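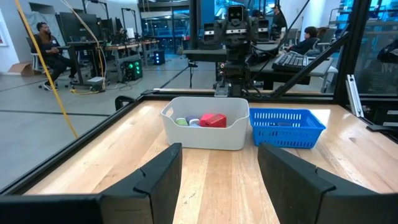

Ullness Bins and Trays

Teleoperated two-arm demonstrations of small objects being moved between containers on a table. Recorded in Tristville by the people who also had to pick everything up off the floor.

1290 episodes, 33 object types, almost 37 GB compressed. Wrist and fixed camera video, joint states, gripper commands, one line of English per episode.

If you want folding, pouring, or anything with a zipper, you want a different dataset and probably a bigger budget.

What's in an episode

An operator reads the instruction, moves one or more objects with the arms, and releases the record pedal. Most instructions look like this:

put the red block in the blue basket
move the charger to the white tray
empty the bin, any order
hand the lavender one to the other arm, then put it down

The last kind is the handover subset. It is the smallest part of the release and took the longest to collect, and we would like you to train on it so that somebody gets some use out of it.

Operators were told to move at a natural pace. Natural pace varies a lot between people and drops sharply before lunch. We left speeds alone. Idle time at the start of an episode is trimmed automatically, idle time in the middle is kept, and if you see an arm hovering over a tray for a long while, the operator was thinking.

Files

episodes/ holds one folder per episode, numbered in recording order with gaps. The gaps are deleted episodes. Please don't write to us to ask where they went.

Inside each folder:

wrist_left.mp4, wrist_right.mp4 - camera at each wrist
fixed.mp4 - camera mounted by the workspace
state.parquet - joint positions, gripper opening, timestamps
action.parquet - commanded targets, same clock as state
meta.json - instruction, object list, containers, operator code, outcome, flags

At the top level there is objects.csv, with a short name and a plain description for every object type, and splits/, with train, validation and test lists. The test list contains 11 object types that never appear in train. They do appear in the background of train from time to time, sitting in a tray and minding their own business. See the section on leaks.

Loading it

The loader is called clululari. It was named during a meeting that had gone on too long and by the next morning it was in three config files, so it stayed.

pip install clululari
clululari fetch ullness-bins --split train
clululari check ullness-bins

Run the check. It compares frame counts to state rows and complains when they disagree. A disagreement nearly always means your download stopped halfway. If it complains about an episode after a fresh download, send us the folder number and we will look at it.

State and video are stored at their own rates and aligned on read. Pass align=nearest or align=interp. The default is nearest, which is uglier and lies to you less.

How it was collected

Each session began with a card. The card named the containers to put out and the objects to put in them, and left the exact positions to whoever was doing the reset. We did this on purpose. Our first pilot used tape marks on the table, and the resulting policy was superb at reaching for tape marks.

The containers are ordinary plastic ones, bought for storage: bins, trays, baskets with slotted sides. The slots are good at catching the tip of a finger. We kept the episodes where that happened and the operator worked free, and flagged them snag. If the operator had to stop and someone reached in, the episode was thrown out.

Objects were picked for being cheap, small and annoying in different ways. Blocks are easy. Round things roll into corners. A wall charger looks like a block until you try to grip it by the prongs, at which point it teaches you about contact area.

Operators trained for one session before anything was kept. Their codes in meta.json are stable across the release, so you can filter by operator. You will find that one of them is much better than the others. Filtering to that operator alone makes for lovely videos and a brittle policy. We tried it in January and have the plots.

Labels

Outcome is one of done, partial or failed. It was assigned by the operator at the end of the episode and then again by a second person watching the fixed camera. Where the two disagreed, the second person won, operators being an optimistic group.

Partial means something ended up in a container it was supposed to end up in, and something else didn't. We know this is vague. An earlier version had several shades of partial and the labelers started making up their own.

Instructions were typed by hand and are not cleaned. Expect typos. Expect "basket," "bin" and "tub" used for the same container by different people, sometimes by the same person. Color words are worse. There is a long-running dispute in the instruction field between "light blue" and "kind of gray," and we have chosen to stay out of it.

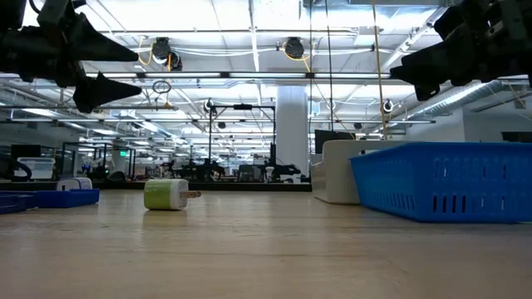
Can I train on this with a single-arm robot?

You can, with some care. Filter on arms_used in meta.json to get the episodes where only one arm moved, then drop the idle arm from both state and action. The handover episodes won't be any use to you.

Do I need both wrist cameras?

It depends on the gripper you have. Our baseline loses a little on blocks without them and falls apart on the small round objects, where the fingers hide the target from the fixed view just as things get interesting. If you must drop one stream, drop the wrist camera on the idle arm.

Why are the failures included?

We needed them for our own outcome classifier, and removing them would have been more work. Use the outcome field. The default train split leaves them out, and train_all puts them back.

Will you release camera calibration?

Intrinsics are in calib/. Extrinsics for the fixed camera are there too, but the mount was bumped between sessions more than once and re-measured each time we noticed. Treat them as good on the day they were taken. There is a date-free session index that tells you which file goes with which episodes.

What is the Ichikawa reset?

A way of resetting the table that our collection notes mention constantly. The last episode's end state becomes the next one's start, with only the instruction changed. It saves a great deal of time. It also means consecutive episodes look alike, so the splits are made by session and you should keep them that way if you roll your own.

Known problems

Leaks. As mentioned, held-out object types can be seen in some training episodes as bystanders. They are never touched and never named. If your method learns from unlabeled pixels, use splits/train_strict, which drops every episode where we found one. We looked by eye, so assume we missed a few.

Left bias. Most operators are right-handed and used the right arm whenever the card allowed. The left arm knows fewer tricks. Mirroring helps some and breaks the wrist camera geometry in ways that are tedious to undo.

Lighting. Indoor, bright, and mostly the same. Windows contribute a bit depending on the hour, and recording hours were mostly 10 a.m. to 4 p.m. A policy trained only on this will be surprised by your basement.

Backgrounds. It's a working lab and people are in it. They sit, stand, walk past and drink coffee. Everyone who works in the room agreed to this in writing. Faces are blurred in the fixed stream by an automatic tool, which has also blurred one wall clock and, in a handful of episodes, a roll of tape.

Gripper drift. Gripper opening reads slightly wide toward the end of long sessions. Don't use the raw value to decide whether something is being held. The commanded value minus the measured value works better, and the loader has a helper for it called is_probably_holding. The name is accurate.

Please don't

Report results on the validation split and call it test. We can tell.

Merge partial into done without saying so.

Use this to claim anything about homes, kitchens or warehouses. It covers a table and some plastic containers.

License and citation

Data is CC BY 4.0, the loader is MIT. Cite as "Ullness Bins and Trays, Tristville" with the release tag you used. The tag matters, since the first release had left and right wrist streams swapped for one whole session and at least one set of numbers out there depends on it.

Issues go in the tracker. Include the folder number, the loader version, and the output of clululari check, even if you're sure it's fine.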